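Jurnley Guest House – Room Inspection Checklist
Room: 6, first floor rear
Month: March
Inspected by: Mei-kuen Wu
Copy to: Müzeyyen Yalçınkaya, linens

1. Door and lock
OK. Closer is slow but latches.

2. Smoke alarm
OK. Tested, sounded on first press.

3. Window restrictor
Opens to 100 mm. OK.

4. Outlets and lamps
Left bedside lamp has a loose switch. Lamp unplugged and tagged. Replace before next guest.

5. Heater clearance
FAIL. Curtain hem hangs too close to the heater. Tie back now, shorten later. Yazıcı has the spare hooks.

6. Bed and bedding
Frame tight, no sharp edges at the corners. Satin cover must not reach the floor on the door side – trip hazard. It was over by a hand's width and has been pulled back. Check for snags in the floral pattern at each change.

7. Folding and clothing left on bed
Spread each piece flat on the cover and hold the hem at both ends before folding. Look along the edge for pins, open seams and hard objects in the roll.

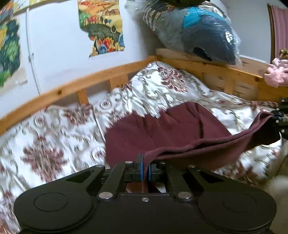

Item 7: maroon fabric on the bedcover, hem held at two points.

Creases in the cloth are not a fault. Anything sharp goes in the pin tin, never back in the drawer. Folded items go on the shelf, not on the heater or the lamp table.

8. Closet
Rail OK. Top shelf overloaded, two blankets moved to the hall closet.

9. Floor and rug
Rug lifts at one corner. Needs new tape. The last roll was Forero and did not hold, so try the Brekeck one.

10. Hot water at basin
OK.

Result: not passed. Items 4, 5 and 9 open. Müzeyyen to recheck item 6 after the next linen change.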